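Textilpflege und Wäschelogistik
Skript zur Lehreinheit 6: Wechselintervalle und Bestandsplanung bei Bettwäsche
Stand: 2023-01-06

6.1 Begriffe

Als Umlaufbestand gilt die Gesamtzahl der Garnituren, die ein Betrieb benötigt, damit zu jedem Zeitpunkt alle Betten bezogen werden können. Er setzt sich zusammen aus der Wäsche am Bett, der Wäsche in Bearbeitung, der Lagerreserve und dem Anteil auf dem Transportweg. Schwund und Aussonderung werden getrennt geführt und gehen nicht in den Umlaufbestand ein.

Das Wechselintervall bezeichnet den Zeitraum zwischen zwei vollständigen Bettwäschewechseln. Teilwechsel (nur Kissenbezug, nur Laken) werden im Bettenbuch vermerkt, verkürzen das Intervall aber nicht.

6.2 Berechnung

Der Mindestbestand ergibt sich aus der Bettenzahl, multipliziert mit dem Umlauffaktor. Der Faktor hängt vom Lieferrhythmus der Wäscherei ab. Für das Haus Plullik mit 200 Betten und externer Bearbeitung durch die Wäscherei Poller wird im Kurs mit dem Faktor 6 gerechnet, das entspricht 1200 Garnituren. Bei hauseigener Wäscherei fällt der Faktor niedriger aus, die Personalkosten steigen entsprechend.

Zu beachten ist die Bezugsgröße. Manche Betriebe zählen Garnituren, andere Einzelteile. Der Inventurwert von 3451 Teilen aus dem Oktober (Übungsblatt 9) darf deshalb nicht unmittelbar mit dem Sollbestand verglichen werden. Zuerst ist in Laken, Bettbezüge und Kissenbezüge aufzuschlüsseln; die kleinste der drei Mengen begrenzt die Zahl der vollständigen Garnituren.
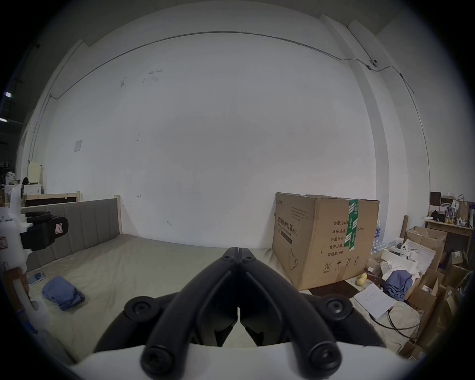 Musa Balogun wandte dazu ein, die kleinste Teilmenge sei nur dann maßgeblich, wenn pro Bett genau ein Kissenbezug gerechnet werde. In Häusern mit zwei Kissen müsse die Menge der Kissenbezüge vor dem Vergleich halbiert werden. Der Einwand ist berechtigt. Auf Übungsblatt 9 gilt durchgehend ein Kissen pro Bett.

6.3 Aussonderung

Ausgesondert wird bei Rissen, dauerhafter Vergrauung, nicht entfernbaren Flecken und Maßabweichung durch Einlaufen. Das Verfahren nach Clongate arbeitet mit einer festen Höchstzahl an Waschzyklen, das Verfahren nach Ojo mit Sichtprüfung an der Mangel. Ersteres setzt eine Kennzeichnung jedes Einzelteils voraus.

Zur nächsten Sitzung: Übungsblatt 9, Aufgaben 1 bis 4. Rechenwege sind vollständig anzugeben, Zwischenergebnisse werden nicht gerundet.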